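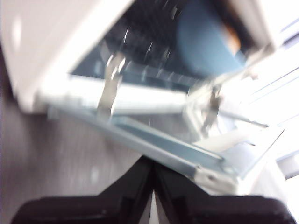 January, notebook 6, started 8:40 a.m.

Glue tests for the Claswood job, continued. Picking up from the last page, where the hide glue samples had been clamped and left on the rack by the back wall. Shop was 58 F when I came in. Heater on, 66 by ten. Humidity 31 percent on the dial by the door, which reads a little low.

To recap for whoever is reading: the Claswood chairs have loose rear joints, all of them in the same place, where the side rail meets the back post. Old glue is hide glue, brown and glassy, comes off with warm water. Somebody has been at two of them with white glue and those are going to be more trouble. Before I put anything back together I want to know how much open time I can get out of our glue in a cold shop without losing too much strength.

Mix used this morning: 100 grams dry granules, soaked overnight in cold water, heated in the double pot to 140 F and held. Took forty minutes to go smooth. Strained through the old paint filter. Slight skin on top after an hour, added a spoon of water and stirred it back in. Smell is fine, no sourness.

Sample sets:

Set A, plain glue, wood at shop temperature.
Set B, plain glue, wood warmed on top of the heater for ten minutes.
Set C, glue with urea at 5 percent of dry weight, wood at shop temperature.
Set D, glue with urea at 10 percent of dry weight, wood warmed.

All samples are maple, cut from the same board, planed and then left alone. No sanding, no toothing. Grain runs the long way on both halves. I marked the end of every piece in pencil before gluing this time. In the last batch I marked them afterward and mixed up B and C, so throw out the numbers on the facing page. I have put a line through them.

Open time, judged by touching the glue film with a knuckle and seeing if it still strings:

A, under a minute. Hardly enough to get a clamp on.
B, a bit over two minutes.
C, three minutes.
D, more than 6 minutes. Stopped checking after that.

So warming the wood gets us most of what we need on a single joint. The trouble is that a chair side has four joints going together at once, and I can't keep a whole back warm while fitting the rails. Tried it dry with a stopwatch: four minutes from first tenon in to last clamp snug, and that was without glue on my hands. With glue call it five. That puts plain glue out of the running unless there are two of us.

11:15. Broke the first samples from the set that was glued last time (same recipe as C, fully dry). Set up the lever the way Zawadi Mugo showed me, sample held in the vise with the joint line just above the jaws and the bucket hung off the end of the arm. Added sand a scoop at a time. First one let go in the wood, with a long splinter pulled out of the fixed side. Second one the same. Third failed cleanly along the glue line at a noticeably lighter bucket. Looked at it under the lamp and there was a starved patch on one side, dull and dry looking. I think I had that clamp too tight. The clamp pads also had dried glue on them, so the pressure was probably uneven. Scraped all the pads.

Not treating the bucket weights as real strength figures. They only compare one sample with another on the same lever. If anyone wants proper numbers we should send pieces out.

Lunch.

1:20 p.m. Moved on to getting the white glue out of the two bad chairs. What I tried, in order:

Hot water on a rag, wrapped and left for half an hour. Softened the outer bead, did nothing inside the mortise.

White vinegar, warmed, squirted in with the syringe. Better. After twenty minutes the glue in the mortise was cloudy and I could lift some with a dental pick. It also raised the grain on the cheek of the tenon and I had to let it dry before going any further.

Heat gun on the lowest setting from eight inches away. Worked well enough on the tenon, which is out in the open. Did not try it near the finish on the post and wouldn't.

Ended up doing tenons with heat and a card scraper, mortises with vinegar and the pick. Slow. One mortise took most of an hour. The walls are clean now but the hole is a hair bigger than it was, and the tenon rocks if you push on it. It will need a shim. Shaved a strip off the same maple to try the fit. Too thick, planed it again, now it goes in with hand pressure. For the real thing I'd like to use beech to match the chair. There may be an offcut in the rack under the stairs.

The rack under the stairs: no beech. There is a short piece of something marked Wendodance in crayon, which I take to be left over from the staging job. Looks like poplar. Left it where it was. Asked Zawadi to bring a stick of beech if there is any at home.

3:05. Zawadi looked over the morning's samples and raised two points. First, urea samples can seem strong at first and then soften in damp weather, and these chairs are going to a sunroom. So we should keep a pair of C and a pair of D over a tray of water, covered, and break them after a couple of weeks. Have set that up in the plastic tub on the bottom shelf. Lid on, label on. Please don't open it. Second, the glue pot thermostat drifts. Checked with the kitchen thermometer and the pot was at 151 F when the dial said 140. Too hot for holding all day. Turned the dial down and marked the true 140 on the housing with a paint pen. The C and D glue may have been a little cooked by the time I used it.

Supplies. Dry glue is down to 325 grams in the jar. That will do the Claswood chairs and not much else. Clamp pads need replacing, cork is fine. Syringe tips, the blunt kind, we have one left.

4:30. Cleaned brushes, glue pot drained and into the fridge with a lid. Swept. Heater off.

For next time: run C again with the pot at a true 140, three samples, clean pads, lighter clamping. Fit the beech shim if it comes. Do a full dry run on one chair with both of us and time it. Pull the C and D samples glued today and break half.

Still don't know what to tell Claswood about the finish around the joints.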